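July, 11:40 pm

Back on the budget. The Gadance quote came in at 2,000 for a second gripper, fingers included, cable not. Taterell wants 772 for what looks to me like the same gripper in a duller box, delivery in 5 to 6 weeks, a phrase I have heard from Taterell before and will be hearing again in the fall. I made a spreadsheet. The spreadsheet says buy the cheap one. I have added a column called "regret" and am waiting to see if that changes anything.

Berhe money has to be spent by the end of the month or it goes back, so naturally the form to spend it takes a month.

Meanwhile the toy groceries, bought out of petty cash with no form at all, are doing most of the work. Red bottle and milk jug were today's business, fingers open on either side of the gap. The corn and the orange bottle were lying on the white mat too, waiting their turn. 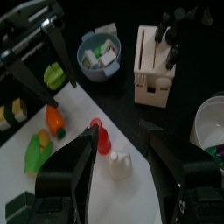
Filed under: Bench notes, Money

I keep wanting to put wider fingers on the list. The black ones are plenty thick but I'd like a softer pad for the small stuff, and Flitside sells pads by the pair at a price that suggests they are knitted by hand. Parked it. Also parked: a spare wrist camera, a better lamp, a chair for me.

Must ask Taterell if the cable is extra. It will be extra. Write the number down before they say it and see how close I get.

Bed.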